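Drosow Ring Light with Folding Tripod and Phone Clamp

Lighting > Small lights > Ring lights
Item no. 2407
Price: $89
Reviewed for the shop by Kheri Nyaga

We carry ring lights because people ask for them. We don't think everyone who asks for one needs one, and this page is written with that in mind. If you have a desk next to a decent window and you only shoot in the daytime, save the money. If you sell small things online in the evenings, or you talk to a phone for a living, keep reading.

What you get

One ring light, white on the lit side and black behind. One folding tripod stand, black. One phone clamp on a thin arm that sits inside the ring. One cable with a switch on it. There is no wall plug in the box, and Drosow says so in small type on the bottom flap where few people will look. No carrying bag either. The Fendard kit at a similar price has a bag, but the bag is thin and the zipper on our sample gave up in May.

The light

It is soft and fairly even at arm's length. Past that it falls off quickly, as every ring this size does, and no amount of talk about "studio quality" on the maker's flyer changes it. For a face, fine. For a necklace, a ring or a pair of earrings, fine, with one warning: anything shiny will show a little white circle. Pearls do it, polished stone does it, and glossy snack bags are the worst. Turn the light away and bounce it off a white wall and most of that goes away. You lose brightness doing this, so bring the phone closer.

The maker claims a color score of 90. We have no way to test that number and we'd ignore it. Reds look red. Pale green stone came out a touch yellow for us on the warm setting and close to right on the middle one. Pink fabric is harder, and a pink blanket under your goods will tint whatever sits on it. Use a plain gray or white cloth if color matters to your buyers.

The stand

This is the weak part. The legs are light and they fold flat, which is nice in a drawer and less nice on a mattress. On a hard floor or a table it stands well enough. On a bed or a carpet it leans, and with a heavy phone in the clamp it goes over. Tien-fu Tu in our returns department says the stand is the complaint he reads most often, usually from people who set it up on a bed. We'd call that fair. The Vindia stand (sold separately) has wider feet and takes the same screw.

The legs lock with a push collar. Push it all the way down. Halfway feels locked and isn't.

The phone clamp

Holds a phone up to 9 cm wide, measured with the case on. The padding is thin. The joint behind it loosens after a few weeks and has to be snugged up by hand, so don't leave a phone in it overnight. You can take the clamp off if you only want the light.

The cable and switch

The switch is on the cable, partway along. Some people like this. I don't, since it ends up under whatever you're shooting on and I have to go feeling for it. It does mean you can turn the light off without touching the ring and knocking your angle out. Off, on, three shades, brighter, dimmer. There is no remote.

Compared with the others we stock

Fendard: brighter, heavier, louder colors in the ads, same circle in the eyes.
Hung: a flat panel. Better for product shots, worse for faces. If you only photograph jewelry, buy this one and skip the ring.
Drosow: the one on this page. The middle choice in most ways.

Should you buy it?

For video calls and casual clips, yes, if the price doesn't sting. For a shop with a lot of small stock, I'd look at the Hung panel first. For a bedroom setup, only if you have a stool or a board to put under the legs. We would sooner sell you nothing than take it back in two weeks with the box torn.

Returns are accepted with all parts. Please fold the stand before you pack it, and put the clamp in its own sleeve so it doesn't scratch the white face.

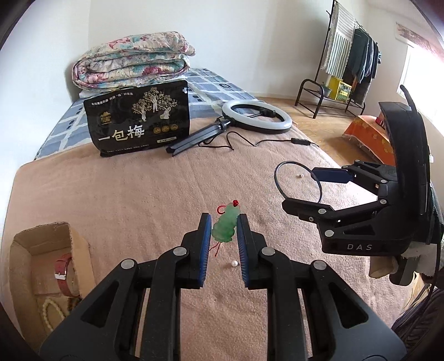

Ring light and black stand, on a pink blanket 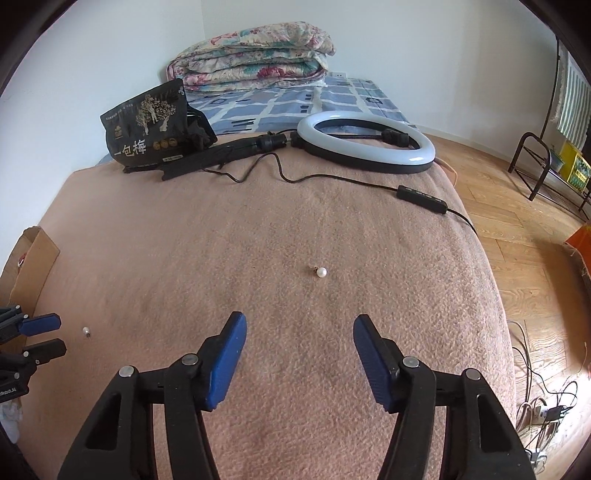 Filed under: Ring lights / Phone holders / Tabletop and bedroom setups

Spare parts

Clamp and arm: in stock. Cable with switch: in stock. Legs: not sold on their own, ask us about the Vindia stand. The white face can't be replaced, so a cracked one means a new light. Orders for spares go out with the regular mail and we don't rush them.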